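Hondlow introduced its kerbside permit platform, Vavell, across 13 residential zones last December. The council's head of transport systems spoke to us about the first months of use and the work that remains.

Asked why the paper permit had been withdrawn, the officer pointed to the backlog. "Residents waited up to four weeks for a renewal," the officer said. "We were receiving 200 postal applications in a busy week, and each one was typed in by hand."

Under Vavell, a permit is tied to the registration number and can be changed online. Visitor sessions are bought in blocks of two hours.

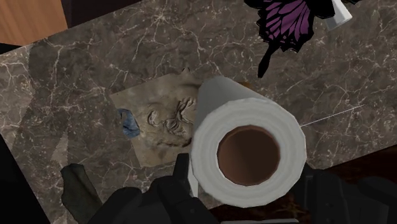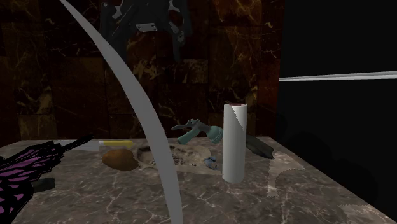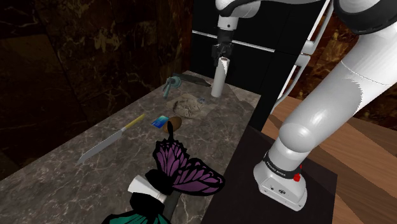
The officer accepted that the change had not suited every household. "Some residents do not wish to use a website, and they are entitled to the same service. The telephone line remains open until 4 pm."

Enforcement data is held in Imska, a separate system supplied by Stöckli. The two exchange records overnight, and a permit bought late in the evening may not appear on a warden's handset until morning. "Any penalty issued in that gap is cancelled on request," the officer said. A direct link between the systems is to be tested in two zones before it is offered elsewhere.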